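Hrvoje Janevski on the first year of the Skakmont household food store

October 17, 2024

When Hrvoje Janevski was appointed to coordinate the Skakmont household food store last October, the service had no fixed address and a waiting list. It now supplies 82 households from a former shoe shop on the main street, and the district has agreed to extend its funding.

Mr Janevski came to the post from Dumivo, a wholesale grocer, where he managed deliveries to schools and care homes. He says the move was less of a change than his former colleagues expected.

"Food has a date on it wherever it is kept," he says. "At Dumivo we planned the week by what would spoil first, and we do the same in Skakmont. The difference is that I now meet the people who eat it."

The store operates by appointment. A household is referred by a doctor, a school or the housing office, and is then seen in person before the first collection. Mr Janevski introduced this meeting himself and regards it as the most useful part of the service.

"A form will tell me that there are four people at an address," he says. "It will not tell me that the oven has been broken since the spring, or that the grandmother cannot open a tin. Once we know, we pack differently."

Fresh vegetables come from the Grgić farm, which delivers twice a week during the growing season. Dry goods are bought in bulk through Vultier, a purchasing group used by several of the smaller councils. In its first year the store handed out 3282 parcels.

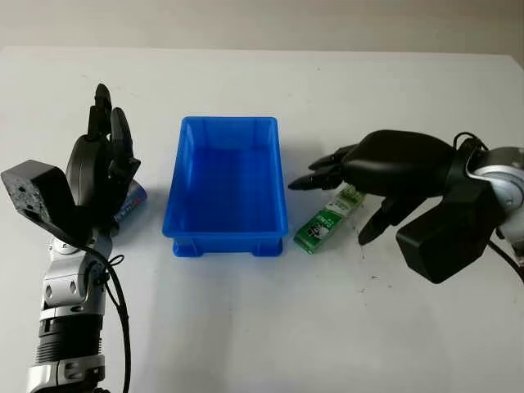

A blue storage bin with a can and a small box on a white table.

Asked what had gone wrong, Mr Janevski answers readily. The original opening hours were set to suit office staff, and parents working early shifts could not attend. An evening session was added in the second month and is now fully booked. He also accepts that too much was bought in the first order.

"We had nearly 300 kilos of red lentils," he says. "They are cheap and they keep, and I was pleased with the price. Many of our families had never cooked them. We printed a soup recipe and ran a tasting, and the lentils did go in the end, but I would not buy on that scale again without asking first."

The recipe sheets have continued. Each is limited to one side of paper and assumes a single ring and one pan. They are checked by a dietician from the health centre, who has twice sent back a stew on account of the salt.

Mr Janevski is cautious about growth. Neighbouring districts have asked whether the store could take their referrals, and he has declined for the present.

"The cold room is full by the middle of the week," he says. "If we take more families before we have a second one, somebody receives a poorer parcel – and it would probably be the last person in the queue."

An application for the second cold room has been submitted to the district. A decision is expected before the winter timetable begins, and referrals from within Skakmont will continue to be accepted in the meantime through the housing office.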